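# Questions about home and workshop robots

*Last updated: October 7, 2020*

Visitors to our open workshop in Trunambridge often ask the same things, so we collected the answers on one page.

**Can a robot tidy my house already?**

Not the whole house. A machine can vacuum a floor or cut the grass, as these jobs ask for little touching. To tidy a child's room is much harder. Every object has another shape, and many of them are soft.

**What can your robot do at present?**

We work on sorting and pushing small objects on a flat surface. It sounds like a very small chore, but it is the same skill which is needed for clearing a table or for putting parts in order before packing. In June we made 100 trials with the Dultis control program, and 31 of them needed help from a person. We hope for a better number next year.
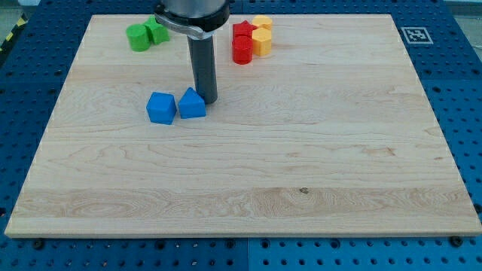

*Blocks grouped by colour on the wooden board: green, blue, and red with yellow. The grey finger hangs just above the surface.*

**Why does it have only a finger and not a hand?**

A finger can push, and for this task pushing is sufficient. A hand with many joints is expensive and breaks more easily. Our colleagues at Ganska are testing a hand, please ask them for details.

**And in a factory or a shop?**

There the situation is better. If the parts come always in the same place, a machine can repeat the movement 1000 times without a pause. Difficulties start when the parts are mixed, or when somebody has moved the table a little.

**Will it fold my laundry?**

Please do not wait for us. Cloth changes its shape each time you touch it, and we have not begun with it.

**May I bring my own objects for a test?**

Yes, if they are dry, clean and not made of glass. Write to the Henríquez room at least one week before your visit.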